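로봇이 그릇 정리를 해 준다고요? 아직은 제 손이 더 빠르네요

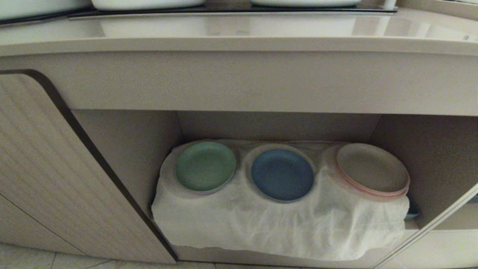

간델소프, 8월

싱크대 아래 하부장에 접시 넣는 일, 저는 정말 싫어하거든요. 허리 굽혀야지, 문짝 양쪽 다 열어야지, 안쪽은 잘 보이지도 않지! 그래서 이번에 '오쿰'이 가사 로봇 시험 결과를 내놨다길래 냉큼 읽어 봤습니다.

시험은 모두 3127회. 집안일 여덟 가지를 시켰는데 사람 도움 없이 끝까지 해낸 건 네 가지라고 해요. 식탁 닦기나 컵 옮기기는 꽤 하는데, 수납장 쪽으로 가면 성적이 뚝 떨어진답니다. 특히 천이 문제래요. 연두색, 파란색, 베이지색 접시가 나란히 있으면 색으로 구분하는 건 금방인데, 밑에 구겨진 흰 천 같은 게 깔려 있으면 접시가 살짝 파묻혀서 어디를 잡아야 할지 헤맨다는 거죠. (저도 가끔 헤맵니다만.)

시험을 맡은 메브라트 테페라 씨에게 전화로 물어봤더니 "접시 한 장 꺼내는 건 됩니다. 비스듬히 놓인 접시는 아직 자신 없어요" 하더라고요. 열린 문짝에 팔이 부딪히는 일도 잦아서, 다음 시험 때는 팔꿈치 움직임부터 손본다고 합니다.

가게 쪽은 사정이 좀 나은 모양이에요. 주방용품점 '벤숙'의 난타나 쁘라섯시 점장님은 진열대에 상자 올리는 일은 벌써 기계한테 맡기고 있대요. 그릇은요? 하고 여쭸더니 "그건 제가 해요" 하고 웃으시네요. 가정용 판매 시기와 가격은 아직 안 정해졌고, 오쿰은 겨울에 두 번째 결과를 공개할 예정입니다. 나오면 또 전해 드릴게요!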